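Shoe bench notes, April, morning

Second pair of Porodlow soles came off the press and went straight to trimming. Heel edge is cleaner than on the first pair, but the left still has a thin lip of rubber at the waist. Took it down with the fine wheel and left the right alone to compare.
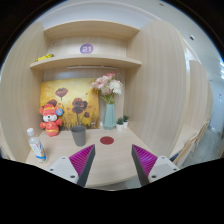
Glue next. Used Flosico on the left and the old cement on the right, 2 coats each. Flosico goes on thinner and grabs sooner, so the upper has to be lined up before the sole touches it. I was off by a hair at the toe and had to pull it back and start over.

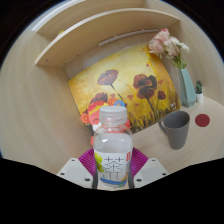
Lasts: the Onau last is still too tight across the ball for this leather. Added a leather shim, 2 mm on the outside only. The vamp creases less when I flex it by hand. The Chantharasri last has more room there but the heel is wide, and the tan upper gapped at the topline. Not using it for the oxfords until the heel is built down.

Insole foam: cut from the 70 sheet, full length. Feels firm under the heel and about right under the toes. Might skive the front edge — it shows as a ridge through the lining.

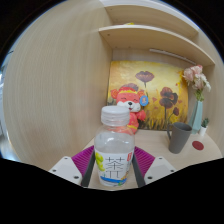
Left to do: pull test on both soles at 2 in the afternoon, wax the edges, order more brown thread. Laces that came with the last batch are too short for five eyelets, so measure before ordering those again.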